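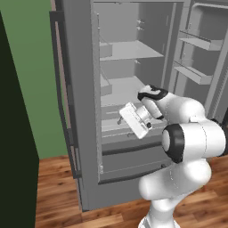

Why Do Stores Have Grand Openings?

A new store called Brivo opens near your house. There are balloons on the door, a big banner, and a sign that says FREE GIFTS. It looks like a birthday party. But who is the party for?

Mostly, it is for the store. A new store has a problem: people already shop somewhere else. If your family always goes to Leblanc, you have no reason to try Brivo. So Brivo throws a party and hopes you will walk in, look at the shelves, and come back later when the balloons are gone.

Is the gift really free?

Sometimes. Read the small letters. "Free gifts for the first 500 shoppers" sounds like a lot, until you learn that the line began at 7 in the morning. Other gifts come only if you buy something first. If you have to spend money to get it, ask yourself if "free" is the right word.

What about the giant sale?

A tag might say "Was $8, now $4." Was it ever $8? In a brand-new store, nobody has bought anything there before, so that is a fair thing to wonder. The best test is to look up the price of the same thing in another store. A store called Derkanix might sell it for $4 every day, with no balloons at all.

And the prize jar?

You write your name, your phone number, and maybe your email on a slip of paper. Then you drop it in the jar. Let's say the prize is a Wandemico scooter and there are 3153 slips inside. One slip wins. What happens to the others? The store may keep them and send those people ads. Ask a grown-up before you fill one out.

So should you stay home?

You don't have to. Grand openings can be fun, and some of the deals are good ones. Eat the cupcake if they are handing them out. Just decide what you need before you go in, and check your list again before you pay.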